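# Chapter 4: Push Buttons, Selector Switches and the Control Box

In this chapter you will learn to know the small parts by which a person speaks to a machine. In the earlier chapters we looked at cables, terminals and the power supply. These stay mostly behind a cover. A push button is different: it sits in the front plate, and the operator touches it many times in one shift. For this reason it must be easy to find, easy to press and easy to replace.

When I began my training in the workshop at Clullholm, my first teacher, Ambros Widmer, gave me a bag with old buttons and a screwdriver and went away for the whole morning. I took all of them to pieces. I recommend the same to every student, if your workshop has old parts to spare. A drawing explains the principle, but the hand remembers better how hard the spring is and in which direction the block turns.

## 4.1 The parts of a push-button unit

A unit of the common modular type has two main portions. The first is the head, also called the actuator. It carries the coloured cap and a bezel, and it goes through the hole in the front plate. The second is the contact block, which stays inside the box behind the plate. Between them there is usually a collar or a mounting ring, and this holds the unit firmly against the plate.

The head has no electrical function. It only moves a small plunger in the contact block, and the block opens or closes the circuit. Therefore one head can be used with different blocks, and a worn block can be changed while the head remains in its place. Before any such work the supply must be switched off and locked, and you must test that it is dead. We return to this in Chapter 5.

Two words will come again and again. A *normally open* contact (NO) is open when no one touches the button. A *normally closed* contact (NC) is closed when no one touches it. For a start button we use NO. For a stop button we use NC, so that a broken wire also stops the machine.

## 4.2 Heads and their colours

The shape of the head tells the hand what it is, and the colour tells the eye. A flush button is level with its ring and is not easily pressed by mistake. A mushroom button is wide and stands out, and it can be struck with the palm. A selector switch is turned and not pressed, and in many types it stays in the chosen position.

On the front of a small grey control box you will often meet all three shapes together. Red belongs to stopping and green is commonly used for starting. When parts wait on the bench before fitting, it is good practice to keep them in shallow trays, so that they do not roll and no screw is lost. 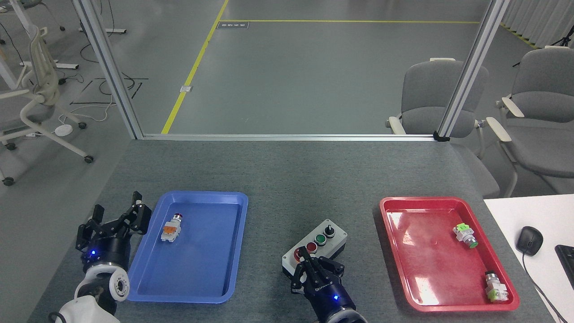

## 4.3 Before you open the box

Read the following points with your partner and then prepare your place at the bench.

- Clear the table of everything that you do not need for the exercise.
- Write down the position of each head on the front plate. A simple sketch is enough.
- Look at the contact block of each unit and note its marking. On many makes the terminals 1 and 2 are for NC, and 3 and 4 are for NO.
- Do not trust the colour of the block alone. Makers do not all follow the same custom.
- Check with the meter, first with the button free and then with the button pressed.

Enter your readings in Table 4.1. If the meter shows no change when you press, see first whether the block is seated correctly on the collar. In my classes this was the fault more often than a bad contact.

**Words to learn in this chapter:** actuator, bezel, collar, contact block, flush, mushroom head, plunger, selector switch, terminal.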